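Shop helper wanted, Saturdays and two evenings a week

Hi all, I'm Leire and I run the little grocery on the corner of Cinotthorpe Road with my business partner Begoña Iglesias. Our wonderful Saturday girl is off to college (good luck to her, we cried) so we need somebody new, and I'd much prefer to find a neighbor than go through an agency again.

The work is what you'd think. You'd be on the register for a good part of the day, filling shelves when it's quiet, and packing the phone orders, which have gone a bit crazy since February. We had 85 last month! Most of them are small, a few cartons and something sweet for the weekend, but people do like them packed with care and so do I. Eggs on top, please. I have had words with people over eggs.
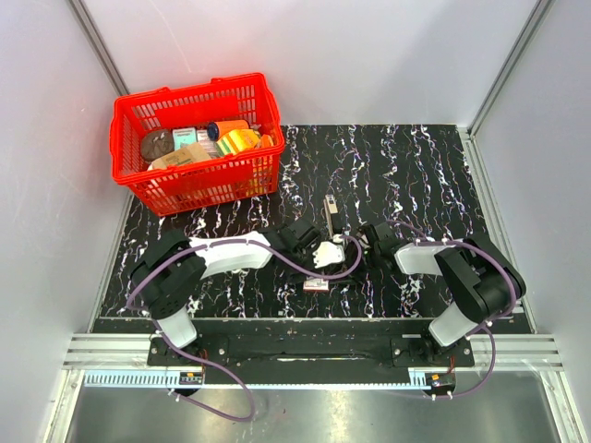
You don't need to have worked in a store before. I hadn't either when I started at Ó Dálaigh's, and they put me on the cheese counter my first morning. It helps a lot if you can drive, as the Hevside deliveries go out at six on Thursdays and Begoña hates doing them in the dark. If you can't, still write to me, we'll work something out between us.

Pay is by the hour and we'll talk about it when you come in. You get a discount on everything except cigarettes and stamps, and lunch on Saturdays (usually Begoña's tortilla, sometimes just sandwiches). You'd need to be 18 or over for the evening shifts.

Call the shop and ask for extension 809, or drop a note through the door with your name, your number and which evenings you could do. No résumé needed, a few lines about yourself is plenty. I'd like to hear from everyone by 1 Jun 2001 so we can get you started before the summer people arrive.

Leire Soler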